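March, evening

Back from Rurkallow by the late bus. Spent what was left of the day on the white table, which has needed attention since I moved it under the window at Skikunbridge. Lamp off, blind up, so that the marks would show in the low light. They do not show at all under the ceiling lamp, and that is probably why I have let them go for so long.

The finish is matt and holds on to everything. Method as before: dry cloth first, then 18 ml of the Bonsu concentrate made up to a litre with warm water, wrung out hard, then a second cloth with plain water. Straight strokes from the back edge to the front. I used to work in circles and I think half of what I am looking at is my own doing. The instructions on the bottle say to leave it 3 minutes before the second cloth. I left it rather longer, having gone to see to the kettle. 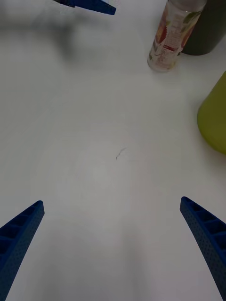 White table, middle section. Faint rings, one hair or thread.

The rings are faint and do not catch a fingernail, so I take them to be in the surface film and not in the coating itself. The hair (or thread – I did not put a glass on it) is a separate matter. It is dark, thin and curled, and it could have come off a cloth as easily as off me. The remaining cloths are old and ought to be boiled or thrown out.

Considered an abrasive and decided against it. I have a sheet of 2000 grit left over from the tray, but on a matt surface it would leave a polished patch, and a polished patch is worse than a smudge. Alcohol next, on a corner, with the window open. If the corner dries without a bloom I will do the rest.

Cliltomeo sell a replacement top for 100, delivery extra. Too much for a few rings. I have written the price inside the cupboard door all the same.

To do: boil cloths, buy alcohol, find the felt pads for the legs. The back left one has gone and the table rocks slightly when I write at it. Dilution to stay as it is until I have tried the corner.

Rain again after nine. Window shut.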